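Put the prices back on the shelf

Tuesday, August 2, 2022

My nearest supermarket, an Allstead, stopped putting paper price labels on its shelves in the spring. Each shelf now has a row of small screens, and the prices on them can be changed from an office somewhere else. The company said at the time that this would save paper and staff hours. I have no reason to doubt either claim. I still think it was a mistake, and I think other shops should wait before they copy it.

A price label is a small promise. You read it, you put the thing in your basket, and ten minutes later you expect to be charged what you read. With paper labels that was nearly always what happened, and when it wasn't, you could walk back with the cashier and point. The label would still be there, saying what it said before. Twice this summer I have been charged more at the till than I had seen on the shelf. Both times, when I went back to look, the screen showed the higher price. I may have misread it. I can't prove that I didn't, and that is my complaint.

The sums were small. One was 30 pence on a packet of Juhl crispbread. But small sums are what food shopping is made of. A branch like ours must have thousands of lines. The leaflet at the customer desk gives the figure as 2,676 for dry goods alone. No shopper can keep even 100 of those prices in their head, so we rely on what is written in front of us at the moment we choose.

The usual answer is that prices have always changed, and so they have. When I worked in a grocer's as a teenager, we changed them on a Monday evening with a sticker gun and a printed list. It was dull work and we made errors. It was also done after closing, which meant that the price at nine in the morning was the price at five in the afternoon. The shop had a practical reason not to change prices more often than it needed to. Take that away and the only thing holding prices steady during the day is good manners.

I have been told that the system, which is made by a firm called Tetis, can be set so that prices only move overnight. Good. Then it should be set that way, and there should be a notice by the door that says so. I asked at the desk in my branch and the woman there didn't know how theirs was set. She was polite about it and wrote down my question. I haven't heard back.

There is also the matter of reading the things. The screens are grey on a slightly paler grey, and on the bottom shelf you have to crouch to see them at all. The unit price, the one that tells you what you are paying per kilo, is printed in figures so small that my neighbour, who is 81, has given up on it. She used to compare every tin. She now buys the brand she knows, which I suspect suits the brand very well.

Bomard, the discount shop on the ring road, still uses paper. Big yellow cards, black figures, held in a plastic rail. I counted nothing and timed nothing, but I get round Bomard faster and I come out knowing what I have spent. Their bread is worse. I go there anyway for tins, rice and washing powder. 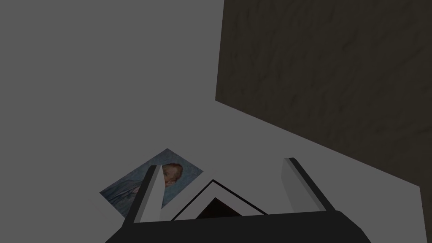
Should shops be made to go back to paper?

Only if they won't agree to keep a price fixed for the whole trading day and to show it in figures people can read without crouching.

Those are modest things to ask. The first costs nothing, if what I was told about the settings is right. The second might mean a bigger screen on the lowest shelf, or a printed card beside it. I would add a third, which is that the shop keeps a record of the day's prices at the desk, on paper or otherwise, and lets any customer look at it. Then the next time somebody says the shelf told them one thing and the till another, there will be a way to check.

I sent a version of this to Allstead's head office, 334 words of it, as their form doesn't allow much more. The reply thanked me for my interest in their range. I will try again in September, by letter.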